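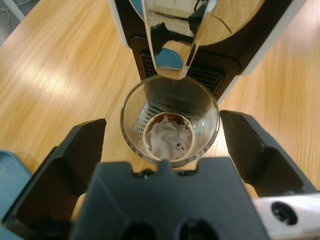

I gave up coffee after lunch in November, and I have kept it up long enough now to write down how it went. I had been sleeping badly for most of a year. I would fall asleep fine at 11 and then wake up at 3 and lie there until it got light. I blamed the mattress, then the street, then my job. A black and white capsule machine on a wooden table makes it very easy to have one more cup, and I was having one more cup at four in the afternoon, and often another after dinner.

The idea came from Andor Szabó, who I used to work with at Rornden. He had stopped drinking coffee completely and told me to try the same. I didn't want to do that. I like coffee in the morning and I wasn't ready to lose it. So I set a cutoff at noon and left the mornings alone.

The first week was bad. I had a dull headache every afternoon, starting at 2 or so, and I was short with people. I ate a lot of crackers. I went to bed at 9:30 a couple of nights and still woke up at 3, which was discouraging. I kept a small notebook by the bed and wrote down what time I woke and how long I stayed awake. I am not a person who keeps a diary, but this was easy enough, just two numbers on a line.

The headaches stopped in the second week. The sleep took longer. By the 12th night I was still waking up, but I was going back to sleep in 30 minutes where it used to take me two hours. After a month I had nights where I didn't wake up at all. I still have a bad one now and then, mostly if I eat late or look at work email in bed.

I tried a few things to replace the afternoon cup. Decaf was okay but made me want the real thing. Peppermint tea was fine for three days and then I was sick of it. What I settled on is a walk. I go out the back way, past the Pustetti bakery and up to the park, and I'm home again in 15 minutes. If it's raining I go anyway with a hood. I get the same break from the desk that I used to get from making coffee, and I think the break was a good part of what I wanted.

Some things did not change. I have no more energy in the morning than before. I didn't lose any weight, which Andor said I would. I'm still slow until 10.

I slipped twice. Once was at my cousin's, where they serve coffee with cake and I didn't feel like explaining myself. The other time I was just tired and had one at three. Both nights I was up until past one.

I'm going to keep the noon rule through the spring. My sister wants me to move it to 10 and see what happens, and I might try that when work is quieter.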